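We use cookies to improve your visit. By continuing to use this site you agree to our cookie policy. Accept / Manage settings

Let Tenants Paint

18 September 2022

The lease for my apartment in Bulldale is 13 pages long, and one full page of it is about walls. I may not paint them. I may not paper them, stencil them, or apply any finish "whether or not removable." At the end of the lease they must be the same white they were on the day I moved in. I have lived here seven years, and I would like a green kitchen.

I think rules like this should go. A tenant who pays on time and intends to stay ought to be able to choose the color of the rooms, and the most a landlord should ask is that the walls be put back or paid for at the end.

The usual defense of the all-white apartment is that white is neutral. Stimico, the company that manages my building and several others on the same street, says so in its welcome packet: a neutral palette "suits every household." I don't think white is neutral. It is a color, it comes in many kinds, and it changes a great deal depending on what it is on and how much light reaches it. The white in the packet's floor plans is the white of the paper. The white in my hallway is closer to dishwater. 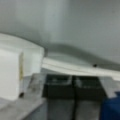
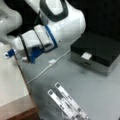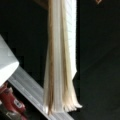
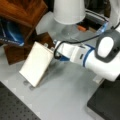 Property managers talk about white as if there were one of it, and as if a tenant could put any belongings against it and get the same result. My building is painted in a flat Ostell white that the super buys by the bucket, and it looks different in every room I have. In the bedroom, which faces south, it is fine. In the bathroom it goes gray by midafternoon. Fabric makes the problem plain, because fabric is rarely one shade even when it is sold as one. The cloth in the third picture is bunched so tightly that off-white, ivory and light brown run down it in stripes, with one strip along the right side much whiter than the rest. Hang something like that against a cold white wall and the wall makes it look stained. Hang it against a warm yellow or a dull green and it looks like what it is, a pale cloth with some depth to it.

So the white wall does make demands. It asks the tenant to buy things that go with it, and most people don't have the money to furnish a home to match a bucket of paint. They bring their mother's brown sofa and a rug from a previous place. A wall color that took account of those things would cost one weekend and two cans.

The second defense is money, and I take it more seriously. Repainting costs something. A landlord who takes back an apartment with a black bedroom needs primer, extra coats and an extra day before it can be shown. When I asked Stimico whether I could paint the kitchen and leave a larger deposit, I was told that restoring a painted unit could run to $2000. I asked for a breakdown and did not get one. But suppose the figure is fair. It is still a sum that can be agreed on, written down, and held back at the end if the tenant leaves the wall green. We already handle carpets that way, and pets. I have never understood why a can of paint is treated as a bigger risk than a Labrador.

It also matters that landlords repaint anyway. In my building the walls are done every time somebody moves out, whatever state they are in. The unit below mine was painted after a tenant who stayed less than a year and hung one calendar. If the painters are coming with their rollers in any case, the extra cost of my green kitchen is a coat of primer, and I would gladly pay for it.

There is one argument on the other side that I can't fully answer. Some tenants will do it badly. They will paint over outlets, skip the tape, drip on the floor and paint the windows shut. I have seen a closet door in this building that no longer closes for that reason, and a previous tenant did it without asking. A permission system would at least let the manager insist on tape, drop cloths and a decent brush. Under the present rule the careful people obey and the careless ones go ahead.

What I would like to see in a lease is short. Walls only, no ceilings, trim or fixtures. Water-based paint. Written notice with the color named. A deposit for primer, returned if the tenant restores the wall. Thirty days ought to be enough for anyone to reply to a notice — call it 31, to cover the long months — and if no reply comes, the answer is yes.

Pawlak, the hardware store on my corner, sells sample jars, and I have three of them under the sink. I have brushed patches onto a sheet of cardboard and leaned it behind the stove to see it in the morning and again with the overhead light on. The darkest of the greens is the one I want. My lease comes up for renewal next September, and I plan to send it back with the page about walls crossed out and these terms stapled on in its place.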